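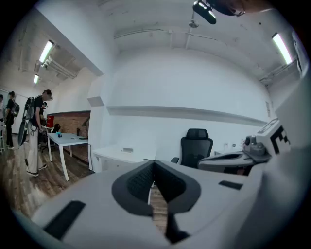 Fig. 6. Wooden floorboards.

6. Oiling the floor with Plasari Floor Oil

Read this section completely before you open the can. For painted or lacquered floors, see section 4, because the oil cannot go into a closed surface.

6.1 What you need

Plasari Floor Oil, one can of 900 ml
Flat brush with soft hair
Cotton cloths which do not lose fibers
White pad for polishing, by hand or by machine
Metal bucket with lid, filled with water
Gloves

One can is enough for about 12 square meters of old pine in the first coat. Oak takes less. If your boards come from different years, please buy from the same batch number. It is printed under the can.

6.2 Preparing the boards

1. Take out the furniture and the carpets. Wax that stays under a carpet must be removed with Parnodero Wax Remover.
2. Sand in the direction of the wood. Finish with fine paper and do not go finer than the paper in the set.
3. Vacuum the floor, also the gaps between the boards and the line along the wall.
4. Wipe with a cloth which is only a little damp. Let the wood dry overnight.
5. Make a test in a corner or inside a closet. The color of the test when it is dry will be the color of your floor.

Note: Knots in pine can become darker than the rest. It is normal and cannot be corrected later with a second coat.

6.3 First coat

1. Stir the oil slowly with a flat stick until nothing remains on the bottom. Do not shake the can.
2. Begin at the wall which is farthest from the door.
3. Put the oil on two or three boards at one time, over their full length. Do not stop in the middle of a board.
4. Wait 12 minutes. Where the wood looks dull, add a little more oil.
5. Take away all oil that stands on the surface with a cotton cloth. Look also in the gaps.
6. Polish with the white pad until the board has an even look, then continue with the next boards.

CAUTION: Cloths with oil can start to burn by themselves. Put every used cloth in the bucket with water at once and close the lid. Never leave them in a pile or throw them in a trash can inside the house.

CAUTION: Keep the windows open during the work. Do not smoke, and turn off pilot flames in the room.

6.4 Second coat

1. Wait at least one night. In a cold room wait two.
2. Touch the floor with a dry hand. If it feels sticky, polish again with a dry pad and wait longer.
3. Repeat the steps of 6.3 with half the quantity of oil.

Floors that were oiled before with Baptista hard wax need only this one coat, after cleaning.

6.5 Using the room again

Walk on the floor in socks after one day. Furniture can come back after four days, and please lift it, do not push it. Carpets must wait longer than furniture. Water should not stay on the boards in the first two weeks.

Clean the brush with Parnodero Brush Cleaner directly after the work. Close the can well and keep it away from frost. A skin on the old oil can be cut and taken out, but do not mix it in.

For the yearly care of the floor, continue with section 7.

Parnodero, Taltthorpe. Text of August 19, 2020.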